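Subject: Re: [camen-fans] Besodora at the Avex – who went?
From: Chantal Gosselin
Date: Monday, July 3, 2023

Ravinder Carrier wrote:
> Did anyone get to the Besodora show on Saturday? I had a ticket
> and had to give it up because of work. I heard she opened with
> "Camen" and that the new band is a lot louder than the old one.
> Also, is it true she sang the MacDonald duet on her own? A set
> list would be great if anyone wrote one down. I'm trying to decide
> if the November date is worth the drive.

Hi Ravinder and all,

I went, along with my sister. Answers to your questions first, then the rest.

Yes, she opened with "Camen". It was the full version with the long piano part, and the house lights stayed up until the first chorus. The band is louder, mostly the drums. From row 11 I could still make out the words, but my sister had trouble with the two fast songs in the middle.

The duet was done solo. MacDonald was in the building, as she waved at him up in the balcony, but he stayed in his seat. She took both parts and dropped the key for his verses. I liked it. The couple next to us did not.

She changed outfits once, from a long silver coat to a plain black suit, and talked for a while about the tour and her bad knee. She sat on a stool for the slow songs.

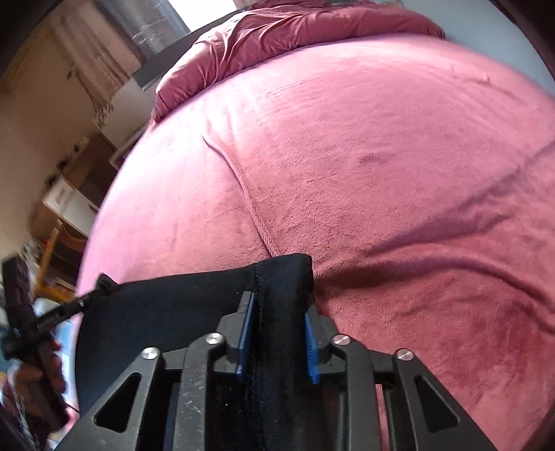

SET LIST (what I have of it)

Camen
Paper Lanterns
Second Floor
Tell It to the Driver
the MacDonald duet (solo)
Small Hours
Encore: Avenue Home

There were more than that. I stopped writing after the duet and picked it up again at the end, so somebody please fill in the gap between "Small Hours" and the encore. I think "Glass Year" was in there but I would not swear to it.

THE VENUE

The Avex holds 1054 and it looked full downstairs. The balcony had empty seats on the left side. Doors were late and the line went past the parking garage. Merch was one table with one card reader, so bring cash. The tour shirts run small and the black ones were gone in every size but medium by the time we got there. Programs were $6.
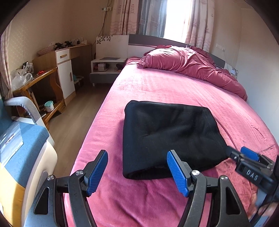
Black cloth, folded, on the pink fleece.

As for November, I would go. It is a smaller room, nearly 400 seats, and I think the quieter songs will come off better there – the sound at the Avex was muddy under the balcony. If you do drive, tell me off list. I have one spare ticket and would split gas.

Chantal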